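Sinumico Airband Receiver, model 1508

For listening to the tower and the aircraft while you stand at the fence. The Sinumico 1508 is a small handheld radio for people who like to watch planes. It receives only, it does not transmit. You can store 50 channels, for example ground, tower and approach of your home airport, and give each one a short name.

The squelch is set with the upper knob and the volume with the lower one. Earphone, belt clip and charging cable are in the box. Before you use it, please check the rules of your country, because in some places listening to airband is not permitted.

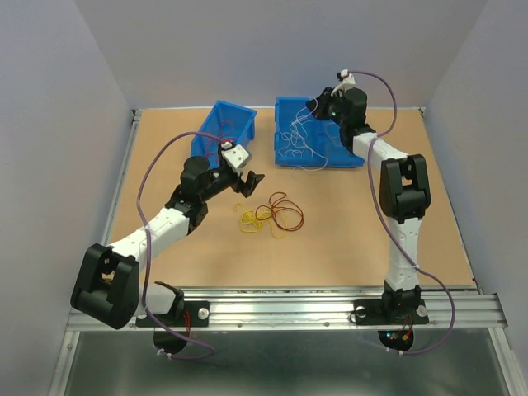
Lalit Rana wrote to us that he could hear the pilots well from the parking lot at Widthorpe, but the ground controller came through only after he changed to the longer antenna. He would like a brighter display for evening arrivals too.

The longer antenna is sold separately, order number 2791. It fits also the older Illow model with the same screw connector.

Page updated 08/07/2019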